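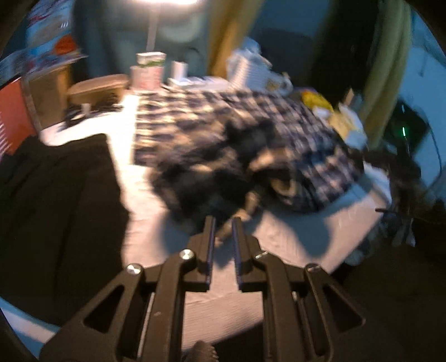
Okay, I've had three people in two days ask me why their salad dressing splits, so let's talk about emulsions, which is my actual day job and also my favorite thing to bore relatives with. Long one, get a drink.

Oil and water don't mix, everybody knows that much. But you can shake them hard enough that the oil breaks up into tiny drops and hangs around for a bit. Then the drops bump into each other, join up, get bigger, float to the top, and you're back where you started with a sad two-layer jar.

What you need is something that likes both sides. Egg yolk has lecithin in it, and lecithin has one end that's happy in water and a tail that would much prefer to be in oil. So it parks itself right at the edge of the drop, tail in, head out. Do that all over the surface and the drop is wearing a little coat.

Mustard helps too (the ground seed has a gummy stuff in it that thickens the water part and slows everything down). I put mustard in pretty much everything, so take that as you like.

Now size. In the lab at Judstead we mostly look at drops between 1000 and 2000 nanometers across, so one to two microns. A hand-shaken vinaigrette is way, way coarser than that. You can see the drops with your own eyes if you hold the jar up to a window, and I recommend it!

Small drops rise much more slowly than big ones. It goes with the square of the diameter, so if you cut the drop to half the width it creams four times slower. That's why a blender dressing lasts through dinner and the fork-whisked one is already giving up by the time you find the salad tongs.

Saron Gebru, who trained me on the Nekidix (our homogenizer, loud, leaks a bit at the back valve), used to make me guess the layer height in each tube before I measured it. I was terrible at it for a year. I am now only mildly terrible.

Somebody is going to ask about xanthan gum so yes, it works, a tiny pinch. It doesn't really coat the drops the way yolk does. It makes the water thick so they can't travel. Use too much and your dressing pours like shampoo, ask my sister.

Temperature! If you keep mayo in the very back of the fridge where it freezes, ice crystals push the drops together and poke through the coats, and when it thaws you get grease and puddles. You can sometimes rescue it by whisking it slowly into a fresh yolk. Sometimes. I've had it go both ways with the same jar recipe.

We've got a set of tubes sitting at 25 degrees C right now, day 61, and Worku's batch still looks like plain milk while mine has a clear band at the bottom. Same oil, same yolk powder, different order of adding the salt. I have opinions about the salt and will post them in January when we've got the repeat done.

Oh and for the person who asked, the Lirel talk is open to anybody and I think they're recording it. Bring your dressing questions, I mean it.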